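Questions about bin sorting come in through the form on the Candine site all year round, and they pile up in November when everybody is trying to find the dining table before the relatives arrive. I've gathered the ones I get most often. If you're completely new: you put two big metal bins side by side, tip the homeless odds and ends of the house into one of them, and work through it until everything has gone back where it lives or has left the house. I love it. I've been doing it for years and I still get a bit giddy when I see the floor of the bin.

## Getting started

### What sort of bin do I need?

Open-topped, flat-bottomed and bigger than you think. Mine are old metal stock bins from Jurčo, the second-hand shopfitters, and I've never seen the same size there twice, so take a tape measure and be ready to compromise. Plastic storage boxes work too. Shallow is good, deep is a nuisance, and anything with a lid will end up with the lid on and the stuff still inside it by spring.

A 70 litre box is plenty for a flat. I wouldn't go smaller for a family house, you'll only be tipping twice.

### Why metal, if plastic works?

The noise! Drop a building block into a metal bin and the whole house knows you've started. It also wipes clean in seconds, and small things slide when you tilt it, so you can get everything down to one end and sweep it up with your hand. Old ones do lose their paint. Mine look dreadful and I'm very fond of them.

If the scraped patches bother you, or you're putting in anything that might snag (tights, knitting, a good scarf), lay an old tea towel over the bottom first.

### Where should the bins go?

On a table or a worktop, at a height where you can reach in with a straight back. I did this on the floor for the first year and my knees have never forgiven me. Put both bins close together so nothing gets carried across the room in between. Carpet underneath the table is a help when you drop things, which you will.

### How much goes in at once?

Less than you want to put in. Cover the bottom in one loose layer and stop. The moment things are sitting on top of other things you'll start digging, and digging turns into reading old birthday cards. I'd much sooner do a handful of items properly, clear them, and go again.

### How long does a round take?

I set the oven timer for 20 minutes and stop when it goes, even if I'm in the middle of something. Some rounds are over long before that. A bin of kitchen bits can be cleared while the pasta cooks.

## What goes in

### Which things are best to begin with?

Bits with an obvious home. Kitchen, bathroom and toy box are the three big ones, and the lovely part is that a mixed bin with a little from each will practically sort itself, as you can tell from across the room which door each thing is going through. Paperwork is the worst possible first bin. Cables are the second worst.

### Can I mix bathroom things with kitchen things?

For sorting, I do, as long as everything is clean and dry before it goes in. A hairbrush wants the hair pulled out of it first, please. And anything that touches food gets a wash afterwards, whatever it's been lying next to. If that makes you shudder, do the kitchen things in one round and the bathroom things in the next. It costs you hardly any time.

### What should stay out altogether?

Knives, razors, needles and anything else sharp. Medicines. Loose batteries, which don't belong anywhere near a metal bin. Glass, unless you're lining the bottom and you're a calmer person than I am. Liquids, even in bottles with tight caps. I learned that one from a bottle of fabric softener with a cap I would have sworn by.

### My children's building blocks get into everything. Any advice?

Welcome to the club! I keep a Grovuletti tin on the kitchen windowsill (it had biscuits in it once) and every stray block goes in there the second I find it. When the tin is full it gets emptied into the toy box. No walking upstairs with a single yellow block, no putting it on the bottom stair to be trodden on. The children have worked out that missing pieces turn up in the tin, and now they look there before they come and ask me.

Blocks can be washed in a bowl of warm water with a drop of washing-up liquid. Let them drain studs down on a towel. An old bottle brush is brilliant for the hollow side.

### What about things I can't identify?

Oh, I have such a weakness for these. The little caps and pads and squares of plastic that must have come off something! Put them in a jam jar with the month written on the lid. If you haven't needed one by the same month next year, out it goes. I have been reunited with a fridge foot, a piano stool glide and the battery cover from the bathroom scales this way, and it was a thrill every time.

## Brushes

I get so many questions on brushes that they've earned a section of their own.

### How do I clean a bottle brush?

Rinse it under a hot tap straight after use, then stand it in a jug of hot water with washing-up liquid for a while once a week. Rub the bristles against each other under the tap until the water runs clear, shake it hard (outside if you can) and hang it up. Most have a hole in the end of the handle and it's there to be used. A brush left lying in a drawer or on the side of the sink stays damp in the middle.

The fluffy sort hold a lot of water and need longer to dry than the stiff sort. If it still smells after a proper wash, replace it.

### The bristles have changed colour. Is that a problem?

Usually it's tea. Tomato sauce will do it as well. Colour alone doesn't worry me. Flattened bristles do, as they've stopped reaching the sides, and so does any rust where they meet the handle.

### Can I soak a wooden hairbrush?

Please don't. Water gets in under the cushion and stays there, and the wood can swell or split round the rim. Pull the hair out with a tail comb, then use an old toothbrush dipped in warm water with a little shampoo and work between the pins, keeping the brush tilted so that nothing runs down inside. Wipe the handle with a damp cloth. Dry it pins down on a towel overnight, away from the radiator.

Once or twice a year I rub a tiny bit of oil into the wood. It comes up beautifully.

### Do all the brushes live together in your house?

They used to, in a big pot, and it looked charming and was hopeless. Now each brush hangs in the room where it's used. The bottle brush is on a hook by the sink, the hairbrushes are in the bathroom drawer and the shoe brushes are by the back door. If you only change one thing this month, I'd change that.

## Bowls and tubs

### I have too many plastic bowls. How many should I keep?

As many as fit in one stack that you can lift with one hand. Nest them, pick the stack up, and whatever makes it wobble is up for discussion. I kept the see-through ones in the end because I can tell what's in them from the fridge door, and I gave away the ones which only fitted inside each other if you swore at them.

### Can I use a bowl as a sorter inside the bin?

I do this all the time! Stand an empty bowl at the front and drop the fiddly things into it as you go: hair grips, drawing pins, dice, buttons. Anything over the size of a matchbox stays on the bin floor. At the end you lift the bowl out and you've a little round of its own to do in front of the telly.

### How do I get a cloudy plastic bowl clear again?

Warm water with a good splash of white vinegar, left to stand, then a soft cloth. It shifts limescale. It won't shift scratches from a scourer, and nothing I've tried does.

## Keeping it up

### Where do the unwanted things go?

Into the second bin, and it has to be empty when you begin. That's my one strict rule. When the round is over, the second bin gets divided straight away into charity shop, recycling and rubbish. I keep a stack of paper bags from Lusix under the table for the charity shop pile and they go in the car the same evening.

### My family keep putting things back in the bin after I've emptied it.

Mine too. I turn the bins upside down when I'm not using them. A surprising amount of clutter gets stopped by having nothing to land in.

### Do you have a printable list?

There's a one-page sheet on the downloads page, called Sheet 714 for reasons lost to an old filing system of mine. It has the order I do the rooms in and a space for your own. Stick it inside a cupboard door and scribble all over it.

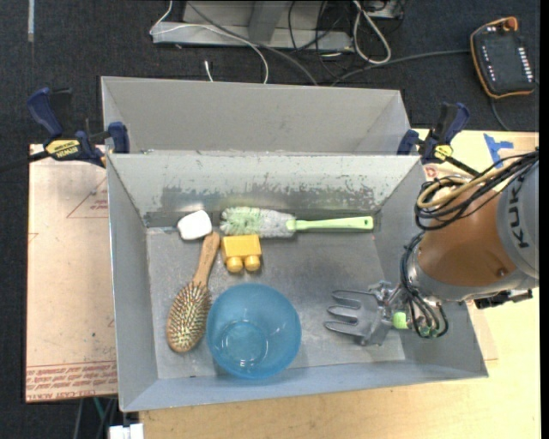
### How often should I wash the bins themselves?

Once a month is enough if everything going in is clean. Use hot water, washing-up liquid and a soft cloth, then dry the corners well with a towel.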